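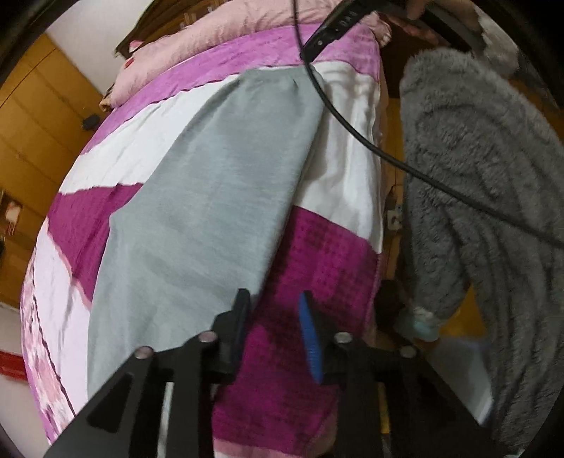

Workshop notebook, Bostero treatment wing
Sunday, June 30, 2024

Mud warmer, again

Third weekend on the Vomton. Status at the start of the day: the readout says 114, the mud says otherwise, and the guests with the bad knees side with the mud. Kumudini had two complaints on Friday that the packs were lukewarm and one that they were too hot. All three came out of the same tank within an hour, and the readout never moved off 114 the whole time. I have known people like that.

For whoever reads this after me: the Vomton is the 200 liter tank in the back room behind the treatment cubicles, the one with the paddle. It has a water jacket, one heating element in the jacket, one sensor in a pocket in the wall of the tank, and a paddle on a slow gear motor that is supposed to keep everything even. Set point is 114 F, same as always. Kumudini wants the mud to leave the tank at that and reach the guest a couple of degrees under. She is the therapist, so she gets to pick the number. My job is to make the number true.

What was already ruled out, from the May pages:

Element. Reads fine cold, reads fine after a run, draws what the plate says it should.
Relay. Swapped it. The old one was perfectly good and is now in the drawer with the other perfectly good relays.
Mud. Jouko was sure it was the new batch, thicker than the last one. It is thicker. We thinned a bucket to match the old stuff and it made no difference that either of us could measure, though he still says "batch" in a certain tone whenever he walks by.

Probing

Filled to the line and let it run from seven in the morning, lid on, paddle on. Used the long probe thermometer, the one with the red handle, after checking it in ice water. It was half a degree high, so everything written here has that taken off.

After two hours, readout 114:

Top, by the wall where the sensor sits: 114
Top, far side: 109
Middle: 106
Bottom, by the drain: 119

So the sensor is telling the truth about the one spot it can feel, and the rest of the tank is doing whatever it likes. That accounts for Friday. First packs come off the bottom drain and are too hot, then someone gets fed up with the drain clogging and starts scooping out of the top, and those are lukewarm. Both complaints correct. I had been treating them as if one side must be imagining things, and I owe an apology to the gentleman in the second cubicle, who was very precise about it.

Spread of 13 degrees with the paddle turning. A paddle that turns for two hours and leaves 13 degrees is stirring nothing.

The paddle

Drained it into the tubs (Jouko did most of this, with commentary) and got the lid assembly onto the bench. The shaft turns. The paddle, if you hold it, does not have to. The pin that locks the hub to the shaft has sheared, and both ends are still sitting in their holes looking very respectable, so from above everything appears to be fine. With an empty tank the hub sticks enough to go round for the ride. Put mud on it and the shaft spins inside the hub while the paddle stays put and thinks about things.

I checked this paddle in May. My note from May says, in full, "paddle OK, turns." It was checked empty. I am leaving the note as it stands, and adding to it: check the paddle WITH A LOAD ON IT. Hold the blade with one hand, power off at the wall, turn the shaft by hand with the other. If you can turn one without the other, congratulations, you have saved yourself three weekends.

The old pin was soft brass. There is a fair argument for that, brass goes before the gearbox does. The gearbox is the expensive part. Anwara asked why not put in a steel one and be done with it, and the answer is that the next thing to break would then cost more than the tank is worth. Brass it stays. Cut a new one from rod, deburred, tapped in snug. Cut two spares while the saw was out and taped them inside the control box lid, where I will forget them but the next person may not.

The hub bore is a little worn from all that private spinning. Cleaned up the scoring with emery. It will do for the season. For the winter shutdown, ask Idalina for a new hub and let her do the talking with the supplier, she gets answers in a day and I get a brochure.

Second run

Refilled. Same mud, same level, same lid. Two hours again, with a break in the middle in which I had lunch and Jouko had my dessert.

Readout 114:

Top, by the sensor: 114
Top, far side: 113
Middle: 113
Bottom, by the drain: 115

I would have settled for twice that. Kumudini came down with her own thermometer, did not look at mine, and wrote down the same numbers give or take a degree. She then asked how long it had been like that. I said we had only just fixed it. She said no, how long had it been broken. See May.

Left it running into the afternoon to see if the pin holds. Motor a bit warmer than before to the touch, as you would expect now that it has a job.

Brine tub, cubicle 9

While the mud was coming up I looked at the dosing on the tub in 9. Kavinda's slip says the bath tastes weak. I have asked him before how he knows what it tastes like and have never received a clear reply.

The dosing pump should put in 600 ml of Vultita concentrate per fill. Ran it into a measuring jug three times: 410, 430, 405. So he is right, and I would still prefer that he use the meter.

Inlet strainer was furred up with crystals, white crust the whole way round, barely a pinhole left in the middle. Soaked it in warm tap water for as long as it took to find the right size O-ring, and it came up clean. No acid, no scraping. The last time someone scraped one of these we bought a new one. Back together, primed, run three times more: 595, 600, 600. Good enough, and better than the jug is.

The crust comes from the line standing full overnight. The others get flushed with fresh water at close and this one does not, for the simple reason that the flush valve is behind the linen shelf and you have to be shaped like Kavinda to reach it. Moved the shelf one hand to the left. It now covers half of a poster on the benefits of sea air, which I thought was a fair trade. Anwara disagrees and wants the poster moved. Not today.

Things that came up along the way

The pool hoist in the Wickramasinghe wing squeaks at the top of its travel. Went over with the grease, greased it, and it still squeaks, a semitone lower. It is the seat strap rubbing on the upright and the hoist itself is fine. Needs the strap re-routed through the back loop. Idalina showed the morning crew and they did it on the spot, so all that is left is to see if it stays that way. Load check is on its own sheet in the hoist binder, do not look for it here.

The humidity meter in the inhalation room reads 114 percent. I have written it down because I like it. New batteries, then it read 71, which I like less but believe more.

Jouko found the missing hex key set. It was in the drawer marked HEX KEYS. No further questions.

Small leak at the hot water mixer in the sluice room, one drip every few seconds. Nipped up the gland nut a quarter turn and it stopped. If it starts again, repack it, don't keep tightening. The nut is already further round than I would like.

Still open

Sensor pocket on the Vomton: it is dry inside, no paste. Should have heat paste in it, and we have none. On the order list.

Drain valve on the same tank clogs with the thick batch. A bigger valve would help. So would sieving the mud before it goes in, as it says on the card on the wall, in Anwara's handwriting, underlined twice.

Cubicle 9: repeat the jug test after a week of proper overnight flushing. If it is under 600 again, suspect the pump diaphragm. We have one on the shelf, left side, behind the tile glue.

Tub in the corner cubicle drains slowly. Have not looked. Suspect mud, suspect it strongly.

Kumudini wants the tank temperature taken at the drain and at the top each morning before the first pack, and a line ruled for it in the treatment log. Agreed. She has already ruled the line.

Evening, before locking up

Drain 115, top far side 113. Pin intact, paddle moving with the shaft, checked by hand with the power off and the tank full, up to the elbow. Shirt is in the sink.

Jouko, if you're in before me: lid clamps on the mud tank are only finger tight. Do them up before you start the motor.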